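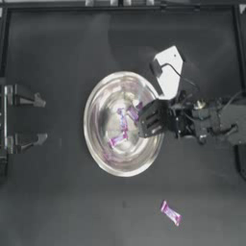

文:Stefaniia Symonenko
2020年1月

不锈钢浅碗怎么洗、怎么养,碗壁才会一直亮

浅口不锈钢碗拿来装糖果很合适,碗沿宽,伸手就能取,紫色的糖纸映在碗壁上也好看。麻烦的地方在于,抛光的内壁很显脏,指纹、水渍、糖粉,放到灯下全看得见。下面是我平时的做法,新碗旧碗都适用。

一、新碗先去油

新买的不锈钢碗表面常留着一层抛光时的油。先别沾水,用厨房纸蘸一点食用油,把内壁和碗沿擦一遍,纸上多半会发黑。换纸再擦,擦到纸上基本没有颜色为止。接着用温水加洗洁精洗掉油,冲净。

碗沿如果是卷边的,缝里容易藏黑油。拿棉签顺着缝走一圈,比用布省事。我家那只Bodora的碗,单是卷边就换了几根棉签。

二、日常清洗

只装带包装的糖,不用天天洗,一周一次够了。装过散糖或者剥开的巧克力,当天就洗。

水温用手试着温热即可。软海绵蘸洗洁精,从碗底往外一圈一圈洗。很多不锈钢碗的内壁有一圈圈细纹,顺着纹路擦,新添的划痕不容易看出来。钢丝球和粗面百洁布都不要用。

糖粘在碗底抠不下来时,倒80毫升左右的热水进去,泡到糖化开再洗。不要用刀刮。

三、去水垢

北方水硬,碗用久了会有一层白雾。白醋兑水,一比一,倒进碗里没过白印,放一会儿,用海绵轻擦,再冲干净。醋不要过夜。

白雾厚的话改用柠檬酸:2克兑温水一小碗,做法相同。柠檬酸和醋都不能跟含氯的漂白剂混用,这一点务必注意。

如果看到的是彩虹色的印子,那是受热留下的,用醋也能擦淡。

四、擦干

洗完马上擦,不要倒扣着晾。倒扣晾干,碗沿会留一圈水印,前面等于白洗。

我用超细纤维布,一块吸水,一块收光。收光的那块要干透,手隔着布拿碗,别再直接摸内壁。布单独洗,不放柔顺剂,放了以后擦出来发花。

五、处理细划痕

浅划痕可以用不锈钢膏处理,我用的是Kravets的,挤黄豆大一点,顺纹擦,擦完照第二步洗两遍。深的划痕不建议自己磨,越磨越花。内壁镜面抛光的碗,先在碗底外侧试一小块。

六、装糖

碗完全干了再放糖。独立包装的糖条斜着放,不要铺得太满,浅碗铺满了,拿一条会带出另外几条。碗里垫纸也行,我不垫,垫了就看不到碗壁的反光。

夏天巧克力容易软,6月以后我把碗从窗边挪开。金属碗晒着热得快,糖纸里的巧克力化了会从封口渗出来,干在碗底不好洗。

七、收纳

几只碗叠着放时,中间隔一张厨房纸。铁锅、铁夹子别放在同一个水槽里泡,铁锈会沾到不锈钢上,看着像碗自己生锈。沾上了用小苏打调成糊,轻轻擦掉。

读者评论

小满:食用油擦新碗这个方法试了,纸真的是黑的。之前买的几只都直接用了,今晚全部重擦。

lao_zhou:醋泡多久?文章里只说一会儿。

Stefaniia Symonenko:回lao_zhou,我一般十分钟,白印薄的五分钟就可以。

桂花糕:哑光的碗能用不锈钢膏吗?我那只Verent是拉丝面的。

Stefaniia Symonenko:回桂花糕,拉丝面不建议,会擦出一块亮斑。小苏打糊顺着丝擦就好。

阿宁161:卷边那里我用旧牙刷,也还行。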